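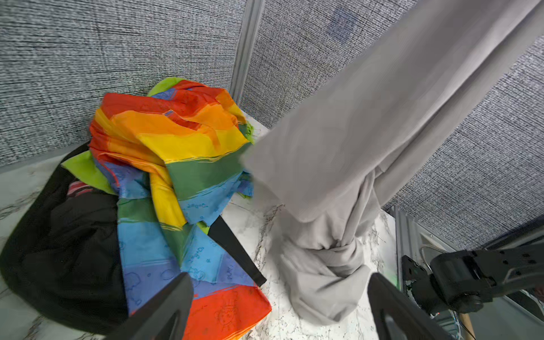 Sorting a mixed pile of clothes and bits – what order do you do it in?

hollowaylane
I empty everything out on the worktop first, then deal with the big soft things before anything else. Knitwear gets pulled out straight and folded, thin stuff goes in a heap for later. My sister says I'm making twice the work and should sort into bags from the start.

prondik_79
Your sister's right. If it's all out on the top you end up moving the same heap round for an hour.

hollowaylane
Maybe, but the small things are what catch me out. A snack pouch and a couple of little tubes with black caps, all in with the rainbow striped cloth. I stand the tubes on their lids at the front so they don't get folded into something. The black bag stays underneath until last.
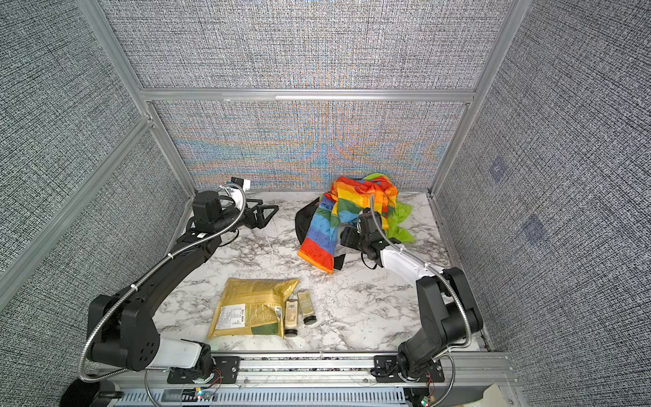 Riet De Smet
Tubes should go in a sealed bag before you touch any fabric. I had a foundation open up in a suitcase on the way to Eltville and it went through two jumpers. Never came out.

prondik_79
Agree on the tubes. Food out as well, straight to the kitchen.

hollowaylane
Fair point, I'll bag them. I still won't sort the cloth first, though. Thin printed fabric slides about whatever you do, and a grey rib knit creases if it's left bunched up under other things – mine always does.

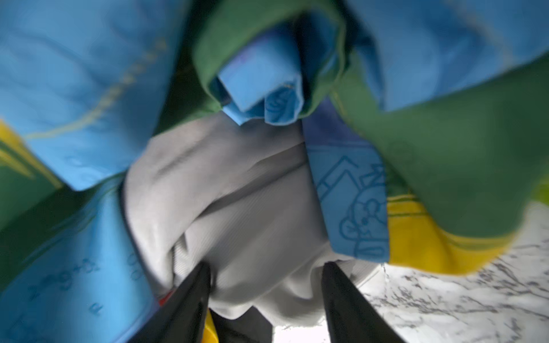

So the knit gets folded in thirds, sleeves in, and goes flat at the bottom. Blues and greens go on top of it. The striped one I just roll.

Riet De Smet
Rolling is fine for that. I wouldn't put knit at the bottom if there's anything heavy going in.

prondik_79
Bottom is where it belongs. We'll have to differ.

Related threads
Cuypers storage boxes, are the lids any good? (311 replies)
Folding fitted sheets (1,293 replies)
Bitora mesh bags in the wash

We use cookies to keep you logged in. By continuing to use this forum you accept our cookie policy.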